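Drallero student project – come and be our hands for the spring

We're looking for people to join the Drallero project at Trotgate, and I said I'd write the advert as I'm the one who moans most about not having enough people. So, hello! I'm in my second year on the project and I spend a lot of it picking things up and putting them down again.

What we do is teach a robot to handle everyday objects by showing it how a person does it. You hold a gripper in each hand, you do a small job at a table, and the recordings go off to the software group, who train on them. Then they come back and tell us which bits the robot has made a mess of, and we do more of those. Bags, boxes, bins, paper, packets. It sounds dull written down and it's oddly gripping once you get going (sorry).

Our target for the year is 1,000 good recordings and we have 200. You can see why I'm writing.

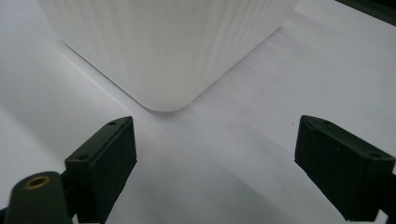
The main thing we want is patience. You don't need to code and you don't need to have touched a robot before – I hadn't, I came from textiles. Left-handed people are very welcome as nearly all of us are right-handed and the recordings show it. You do need to be all right with standing up for a while and with using your wrists a lot, so please tell us if that's a problem and we'll find you something on the checking side, where we always need people too.

A session has 22 short tasks, with a proper break in the middle. You get a task sheet beforehand and somebody who has done it before stays with you for the whole of your first session. The first few goes feel like eating peas with garden shears, then your hands get the idea. If you drop something, carry on and pick it up again, we keep those recordings as well!

Thin floppy things are the hard ones. A box stays the shape it was when you reached for it and a sheet doesn't, and you have to judge how far down to take hold so it doesn't fold over. I rather like those, but I'm told I'm strange.

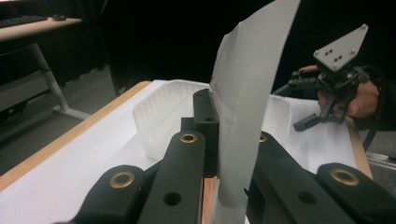 Holding a thin white sheet upright in the jaws, next to the ribbed bin.

What you get out of it: a voucher for each finished session, your travel on the number 32 bus paid both ways, and your name in the project report if you'd like it there. If you do the whole run through April you can also put it towards your practical hours, and I'll sign the form for you. There's a trip to the Zorkden student contest at the end of it too. We came nowhere last year and had a lovely time.

We also want one person for a slightly bigger job, which is looking after the task sheets and the box of objects. That means deciding what goes on the list next, keeping the names in the files tidy and telling the rest of us off when we skip a step. It's paid by the hour at the normal student rate. You'd be working mostly with me and with the Uchida group upstairs, who do the training and are nicer than their emails.

Food packaging is where we're heading next term, so ideas for objects count as a good reason to write to us, even if you can't spare the time to take part.

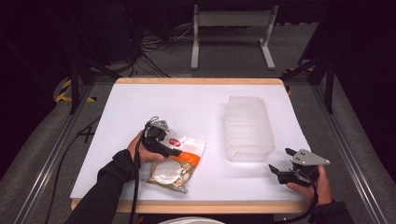

Notburga Egger says the first session put her off a bit and the second one didn't: "I kept trying to be quick. Then I slowed right down and it all got easier, and by the end I was asking if I could stay and do the crinkly ones again. I'd tell people to sign up for two before they make up their minds."

I'd go along with that, so please put down two sessions on the form if you possibly can.

To apply, pick up a form from the Trotgate front desk or ask for one at the Drallero door, and hand it in by 26 December 2025. For the paid job add half a page on why you'd like it, nothing fancy. Under-18s need a signature from a parent. We'll write back to everyone, including the people we can't fit in this time, and if you'd like to watch a session first, say so on the form and I'll find you a chair.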